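# Workshop tips: before you trust a cheap gripper with anything

The ads say any hobby arm will unload your dishwasher. I've been trying out grippers on the bench at Culholm on and off through September, and I remain unconvinced. If you're going to have a go anyway, some of these might save you a weekend.

**Ignore the payload number.** It tells you what the arm can hold when it's tucked in close. Stretch it out and the story changes. Test at the reach you'll use, with the thing you want moved.

**Clamp the base, then clamp it again.** One clamp lets the arm twist a hair each time it swings, and by the tenth go your pick point has wandered. I blamed the software for almost 3 evenings before Skye Cowie leaned on the base and it moved under her hand.

**Plain jaws first.** Soft silicone fingers are lovely to look at and they pick up every bit of lint and sawdust in the shed. Printed jaws with a strip of rubber glued on did nearly as well for me. Old bicycle tube is fine. Rough it up with sandpaper before you glue or it'll peel.

**Don't buy the second camera yet.** Alasdair Galbraith swears by one on the wrist and one overhead. I ran both and got twice the cables, plus a wrist view that was mostly jaw. Fix your lighting before you spend anything. A desk lamp with baking paper over an LED bulb kills most of the glare (LED only, please, anything hotter will scorch it).

**Mind the power supply.** A weak one shows up as a gripper that lets go at random. Check the voltage while the arm is lifting. Sitting idle, they all look healthy.

**Score it like a grump.** Ten tries per object, written down, and a nudge from your finger counts as a fail. My $199 gripper came with a video of it never missing. I'd like to know how many takes they shot.

**Use boring test objects.** A foam cube proves very little, because foam forgives everything. Light plastic cups are far better for showing up bad habits. They skid when the jaws come in off-centre, and they fold if the grip's too strong.

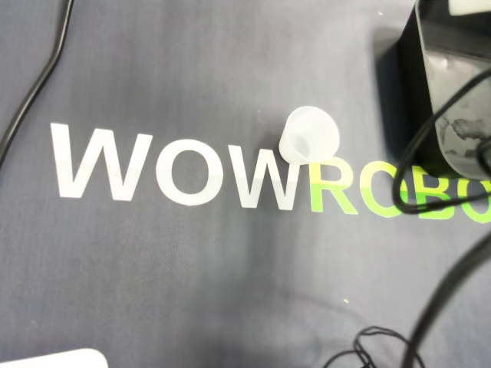
Clear ones are harder again for the camera, so put a dark mat underneath and stick to the same mat for every gripper you compare. A change of background halfway through makes the scores worthless. Colour matters too — pale cups on a pale bench gave me nothing but grief.

**Leave slack in the cables, but not where the jaws go.** Velcro straps beat zip ties because you'll be redoing it by Tuesday. Run the arm through its full travel by hand, power off, and watch for anything pulling tight.

**Keep the old controller.** I swapped mine for the Polwood board on the strength of a forum thread and the motion was smoother, I'll give it that. It dropped just as many cups. The old one is back in, and the Polwood is in a drawer until somebody shows me a scoresheet.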